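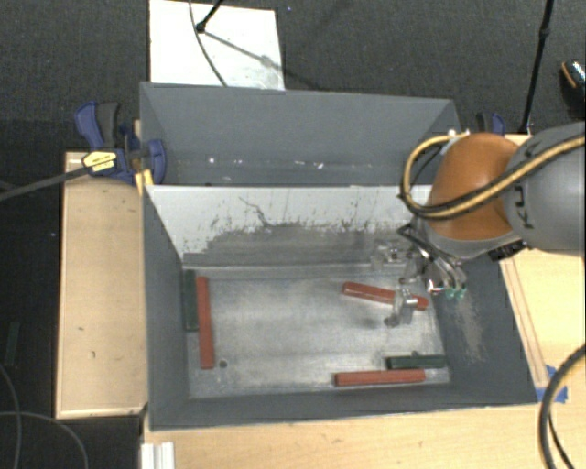 Tray and tote checks at Fornusgate, May 5, 2021. Done by Terence Whitlock. I love doing this round, because storage bins are the bit of a workshop that everyone uses and hardly anyone looks at, and there's always something to learn from them! Wear on a divider tends to start low down, where the contents rub, and the grey bin has a lovely clear case of it: pale above, a worn darker band below, with a ragged line between the two. Check both sides of any divider like that, and run a gloved finger along the border for lifting flakes.

STORE ROOM

1. Racking upright and bolted to the floor
Pass. All the feet are tight. The new Sedgwick bolts have made a real difference and the end bay no longer rocks when you load the top shelf.

2. Load labels present and readable
Pass, with a comment. Bay 7 has its label but the sun has faded it. Please print another before October.

3. Heavy items below waist height
Pass. Great work from the early shift, who moved the Vosen castings down without being asked.

4. Bins free of cracks and sharp edges
Action. Bin 213 has a split corner (take it out of use today). Bin 464 has a rough lip, fine after a rub with a file. I did that one on the spot.

5. Bins clean inside
Action. White chips and specks along the bottom of the narrow side of the divided bin. Brush out, wipe, then look again in a week to see if any more turn up.

6. Dividers seated properly
Pass. Give each one a good wiggle at both ends!

WALKWAYS

7. Floor clear, lines visible
Pass. The yellow line by the Pluseo cabinet is looking splendid after its repaint.

8. Step stools
Pass. Rubber feet all present. One is a bit stiff to fold, so I've oiled the hinge.

9. Lighting
Action. The tube over the back aisle flickers. It took roughly 5 minutes to settle when I switched it on, and that's too long if you're reaching for something up high.

10. Fire door
Pass. Closes by itself from fully open and from a hand's width.

Outstanding: bin 213, the chips in the divided bin, the back aisle tube, the bay 7 label. Tick them off on the sheet by the kettle and put your initials next to the tick, please.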